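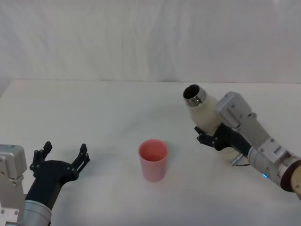 Drinking water in public buildings is usually treated as a plumbing matter, and this talk asks the audience to consider it also as a matter of reception. A visitor to a county office or a branch library forms a view of the water from the place in which it is offered. A plain white tabletop with a pale cloth hanging behind it, such as the one on the opening slide, costs very little and hides no dirt. Compare it with the usual arrangement in our buildings, where the outlet stands between the restroom door and the cleaning closet. Leave the opening slide up while latecomers find their seats. Thank Leonora Agbayani for the invitation and for the use of the Ukton survey returns.

Purpose of the talk

State the purpose early. The Merport Public Buildings Office was asked to advise on the provision of drinking water in all premises open to the public. The advice was issued in June under the title Water at the Point of Use. The talk covers its three main findings and then turns to what building managers are being asked to do. It does not cover the supply itself. Questions about treatment, hardness, or service lines should be referred to the water department, whose staff will be at the afternoon session.

Remind the audience that the survey took in 174 outlets across Merport and Ukton. An outlet means any fixed point from which a member of the public may draw drinking water without asking. Kitchen faucets behind staff doors were left out. So were vending machines. Several managers objected to this at the time, and the objection is dealt with in the appendix to the report. There is no need to raise it unless someone in the room does.

First finding: reach

Of the outlets surveyed, 37 could not be used by a person seated in a wheelchair. In most cases the basin was at a lawful height and the trouble lay elsewhere: a trash can in the knee space, a door that opened across the approach, a push button set too far back. These are housekeeping faults. They can be put right without a contractor, and the office has asked that they be put right before any money is spent on new equipment.

Speak slowly here. At the trial reading this section was taken too fast and the distinction between a building fault and a housekeeping fault was lost. If time allows, give the case of the Trillum Street library, where moving one display rack made two outlets usable on the same morning.

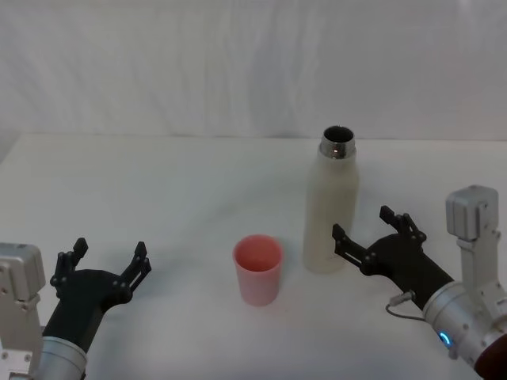

Merport Buildings Review, Issue 37, page 6

Second finding: vessels. Our older outlets were designed to be drunk from directly. The public now expects to fill something and carry it away, or to pour a drink for a child or an older relative. An arc of water four inches high will not fill a tall bottle, and it will hardly fill a cup. The survey team carried two test vessels, a small tumbler and a bottle holding 600 milliliters, and recorded whether each could be filled upright. The tumbler could be filled at most outlets. The bottle could not.

It should be said plainly that this is no criticism of the people who installed the older fountains. They did what was asked of them, and many of the units have given decades of service. The office does not recommend removing a working fountain. It recommends adding a filling spout beside it where the pipework allows, and where it does not, placing a pitcher on a table within sight of a member of staff.

The pitcher has its critics. Managers asked who would wash it, who would refill it, and who would answer for it if a visitor became ill. The report gives these answers. The pitcher is washed at opening and again at midday. It has a lid. It is emptied at closing and left upside down on a rack. A named person signs for each step on a card kept with the pitcher. Where a building cannot meet these conditions, it should not offer a pitcher.

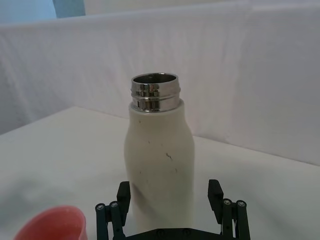
Slide 3. White insulated bottle, uncapped, with a bare steel neck and light wear to the painted body.

Third finding: cleaning. Building staff are often asked by visitors whether a bottle may be rinsed at the outlet. The answer in every Merport building is now the same. Outlets are for filling only, and rinsing is done at a hand basin. A notice to this effect has been drafted in large type. Managers are asked to use the standard wording and to take down any earlier notices, some of which contradict one another within a single hallway.

The report also speaks to the bottles issued to our own field staff. A narrow neck needs a long brush. A cap with a seal needs to be taken apart. Staff were asked how often they did either, and of the 300 who replied, a majority said that they had not been given a brush. The office has since placed an order through Amegashie Supply, and each depot will receive its share with the next delivery of gloves and vests. Supervisors should note that scuffs and scratches on the outside of a bottle are no reason for replacement. Damage to the mouth or the seal is.

Give the audience a moment with the slide. Someone will ask about lids. The position is that a lid should be off when the bottle is put away to dry and on when the bottle is carried. Stored with the lid closed, a damp bottle takes on a smell, and the owner blames the water.

What managers are asked to do

Each manager will receive a single sheet. It asks for the location of every outlet, the height of the spout, whether the knee space is clear, and the name of the person who cleans it. The sheet is to be returned to Nathalie Caron at the Public Buildings Office. Sheets without a name in the last box will be sent back. Experience in Ukton was that this box was left empty more often than all the others together, and that filling it in did more for the condition of the outlets than any new fitting.
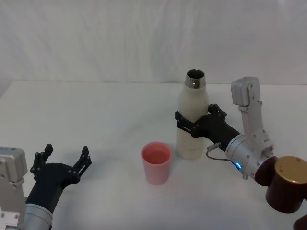 The Ukton managers also asked that the sheet be kept to one side of one page, and that request has been met. A longer form was tried in the first round. It asked for the age of the unit, the maker, and the date of the last filter change, and the answers were of little use, as few buildings held the records. That information will now be gathered by the maintenance crews on their ordinary rounds.

On cost, say only that the housekeeping faults are to be met from existing budgets and that filling spouts will be considered building by building. Do not give a unit price. Prices differ with the wall, the drain, and the distance to the supply, and a figure quoted from the platform will be repeated back to us for years.

Questions

Allow ten minutes. Two questions are expected. The first is whether chilled water will be provided; the report makes no recommendation, and the matter is left to each building. The second is whether outlets may be closed in winter. Indoor outlets may not. Outdoor outlets may be shut off when frost is forecast, with a sign giving the nearest indoor outlet and its hours.

Copies of the report are on the table by the door. The large-print edition is held at the registration desk and should be returned there after use.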